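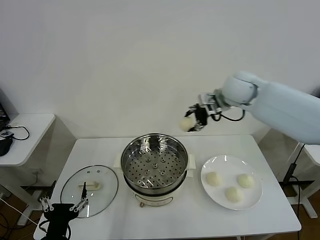

Kollari Links Editor, User Guide, page 14

4. Setting up the daily links page

4.1 Before you start

In this section you will prepare the page where your readers find the links of the day. The work takes one evening if your source list is ready. You need an account with the role Editor or Owner. With the role Contributor you can follow the steps until 4.3, but the button Publish will stay gray.

Please have these things at hand:

The name of your page, as the readers will see it.
The addresses of the newspapers, blogs and magazines you want to follow.
One person who can approve links when you are absent.

Note: Kollari does not copy the articles. It stores the headline, the address, the name of the source and your own comment. If you paste more than 550 characters of an article into the comment field, the editor shows a yellow warning and you must shorten the text.

4.2 Adding your sources

1. Open the menu Sources and press Add.
2. Paste the address of the feed. If you do not know it, paste the address of the front page and press Find feed.
3. Wait until the last five headlines appear. Read them. Sometimes the finder takes the sports feed or the comments feed of the same newspaper.
4. Choose a short name for the source. This name is printed after each headline, so write it in the way your readers know it.
5. Set the label. The labels delivered with the program are Local, National, World, Opinion, Safety and Other.
6. Press Save.

Repeat these steps for each source. One account can hold 530 sources. For a new page we recommend to begin with many fewer, and to add more in the second month.

Caution: When you delete a source, its old headlines are also deleted from the archive, and this cannot be reversed. If you only want to stop new headlines, choose Pause.

4.3 Choosing and ordering the links

New headlines arrive in the Inbox, the newest on top. The Inbox keeps 2225 headlines. After that the oldest ones are removed without a message.

1. Mark the headlines you want with the star.
2. Press Move to draft.
3. In the draft, drag the headlines into the order you like. On a phone, hold your finger on the small lines at the left until the headline moves.
4. Open each link one time. Check that the article is still there and that the headline did not change in the meantime.
5. Write your comment, or leave the field empty.

If you change a headline by hand, Kollari puts a small mark "edited" next to it. The mark can be hidden in Settings, but please think well before you do it. At the Clarnley page, where this guide was tested, Chae-won Hong changed one word in a headline about a school closing, and the readers wrote to the newspaper instead of to her.

Note: Opinion articles can look like news in the Inbox when the source uses one feed for both. Set the label by hand for these.

4.4 Links about emergencies

Headlines about fires, floods and missing persons become old very quickly. For this reason the label Safety has its own rules.

1. Give the label Safety to every link with instructions for the public.
2. Enter the time of the article, including the time zone.
3. Set Expire after. The smallest value is one hour.
4. Add the address of the local authority in the field Official source. A draft with this field empty cannot be published.

Caution: Do not use the links page as a warning service. Readers receive the page at the hour you have set, and an evacuation order can change before that.

4.5 Publishing time

1. Go to Settings, then Schedule.
2. Select your time zone first and the hour after it. If you do it in the other order, the hour jumps back to 6:00 a.m.
3. Enter the name of your second approver and press Invite. The invitation is valid for two days.
4. Switch on Send by e-mail if you have subscribers.
5. Press Test. You receive the page alone, and your subscribers receive nothing.

In the test message, look at the accents and the quotation marks in the headlines. If you see strange signs, open the source again and change Text encoding to Automatic.

4.6 If something does not work

The message "Error 835" means that the source refused the connection. Wait one hour and press Refresh. If the message comes back, delete the address and enter it again from step 1 of section 4.2, using Edit and not Delete source.

If the same headline appears twice, switch on Join duplicates in the menu Sources.

Text: Faizal Chong. Checked by Seul-gi Tak, Nelwood office.
Continue with section 5, Subscribers and e-mail lists.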